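Wrist camera, round three

2023-02-13

The arm at Vodora has one job this month, which is to pick up a bottle by the neck, and it has been doing that job slightly to the left. I spent the afternoon on hand-eye calibration again. I have now done this often enough to have opinions about checkerboards.

The board solve came out fine, same as in December. Residuals lovely, robot still wrong. So I quit admiring the residuals and went back to the dumb method: stand a pear drink in the blue holder, park the wrist in front of it, and look.

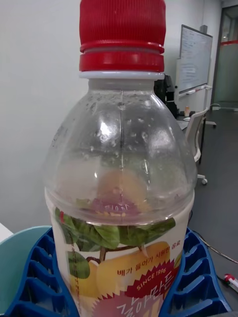

Wrist view, bottle in the holder. Red cap right up at the top edge.

A cap that close to the edge is no help when the cap is what you're trying to grab. The detector will happily find the shoulder instead — clear plastic, full of highlights — and report it with great confidence. I pulled the exposure down from 771 to 271 in whatever units the Fondosby driver thinks in, and the confidence dropped to something more becoming.

Then I did what I should have done first and put a hex key on the camera bracket. Two screws, both finger-tight. Renato Escobar swears he torqued them. I believe him, and I have also put threadlocker on them.

After that it was re-zero, rerun the solve, new transform into the config. The old one is saved as Huenchumán_42, in case I'm wrong in a way I haven't thought of yet.

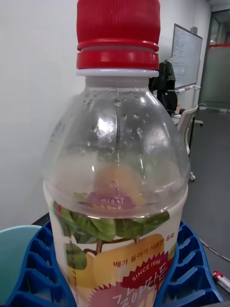
Same bottle, same blue holder. The mold seam down the shoulder is handy for judging left and right.

I like that seam more than any of my software. The cap is still too high in the view, so the standoff pose needs to back up a little, and I'll get to that once the threadlocker has cured.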